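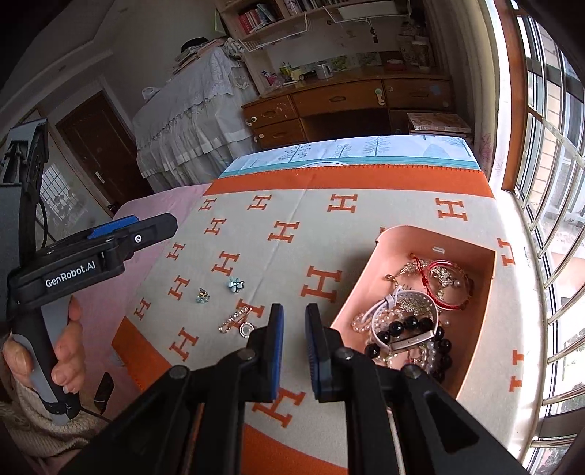

Kavitha Nambiar wrote to us that her group loses half of every club afternoon picking earrings out of the bedding, and she asked if the jewelry task should not be moved to a table. We discussed it in the Loro club and decided to keep the bed. In many homes it is the place where people sort such small things, and for the student project we want the tidying to be done as at home. But her complaint is fair, so I collected the tips which helped us in January.

Preparing the bed

Pull the blanket flat and tuck it in on the side where you stand. A fold of even 8 mm is enough to hide a stud earring, and the gripper fingers will push it deeper. If your blanket is very fluffy, change it for a thinner one.

Before you begin, close all brooch pins. An open pin catches the threads of the blanket, and then it lifts the whole cloth together with the brooch. The same pin can also make a cut in the soft pads.

Choosing the jewelry

Take only pieces that you would not cry for. Glass beads and costume pearls are good. Anything with glued stones should be checked first with the fingernail, and what moves under the nail stays in the drawer. Please do not bring your grandmother's ring to Poduval Hall, we had this situation once and it took the entire evening.

Put watches with the strap open. A closed strap rolls away when the fingers touch it from the side.

Filling the tray

A tray with low walls is more comfortable than a deep box, as you can come to it from almost any angle. Large pieces go in first, along the back wall. Necklaces are the difficult part. Hold the strand close to one end, lift it slowly until it hangs free, and lower it in a curve. When it is dropped from above, it makes a knot with everything.

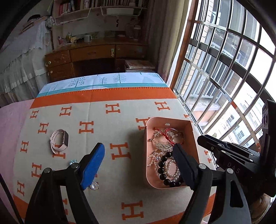
For bracelets on elastic, take one bead only and let the rest follow. If you squeeze two beads together they jump apart, and the bracelet lands behind the pillow.

Thin chains we do not use any more. Nithin Arumugam spent 14 minutes to open one knot with two sewing needles and a drop of baby oil. It works, but the oil must be washed off with dish soap before the chain goes back to the others, otherwise the pads become slippery.

After the session

Wipe the pads with a damp cloth and let them dry open. Shake the blanket over a light-colored sheet and not over the floor. Lost stones can be kept in a small jar with a lid. Our jar is a 500 ml one from pickles, much too big, but everybody can find it.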